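Teaching the wrapping job by hand

The Indwood team has spent this month on packing, after a long spring of drawers and cupboard doors. The task is to wrap a breakable item in bubble wrap, using two arms driven by an operator. Each run is recorded and goes into the training set for the next Neltovura model.
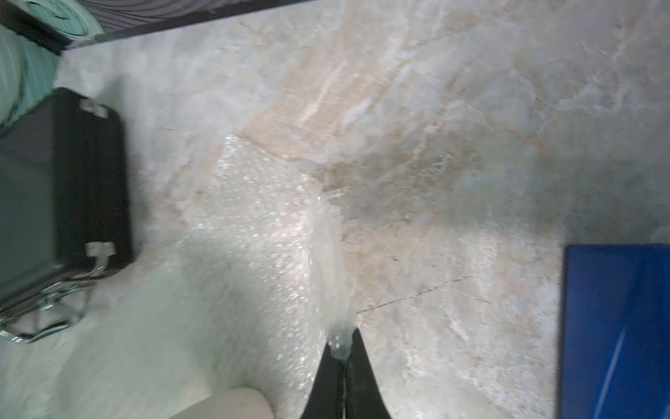
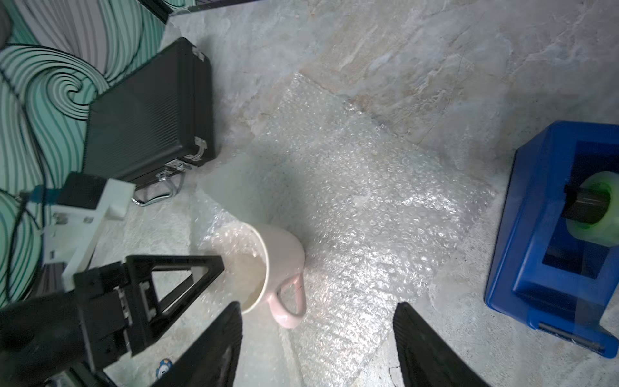 Bubble wrap on the marble-patterned floor, seen from the wrist.

Plastic film is hard to teach. It folds under itself, it slides, and clear sheet over a shiny surface gives the cameras a lot of glare to deal with. We could have used brown paper and had an easier time, but the Brultumer warehouse people asked for bubble wrap, so that's what we're practising with.

Operators drive the arms with a pair of hand-held leaders, one for each side. Most new people close the grip too early and lift too high. We now ask them to get hold of a gathered edge, pause, and then pull low across the floor. The pause looks odd on playback but it makes the recordings much easier to cut into steps.

By May 22, 2025 we had 700 runs saved, and 66 of those were set aside. Most of the rejects came down to lag on the left arm during the first few sessions – a loose cable, now replaced. A run where the operator fumbles and then recovers is kept. We want the model to see what a recovery looks like, and a set made up only of clean runs tends to leave it stuck the first time something slips.

Sessions are capped at 95 minutes. Past that the operators' hands get tired and the movements turn jerky, which shows up in the data. If you're booked for two in one day, please leave a proper lunch break between them.

In June we move on to taping. The plan is 200 runs with tape cut ahead of time, and then the same again with the operator pulling it from the dispenser. The Zwane office has offered its spare pair of leaders so that we can train two operators at once. Anyone who wants to try driving the arms can put their name on the sheet by the lab door. You don't need any experience, and the first session is practice only.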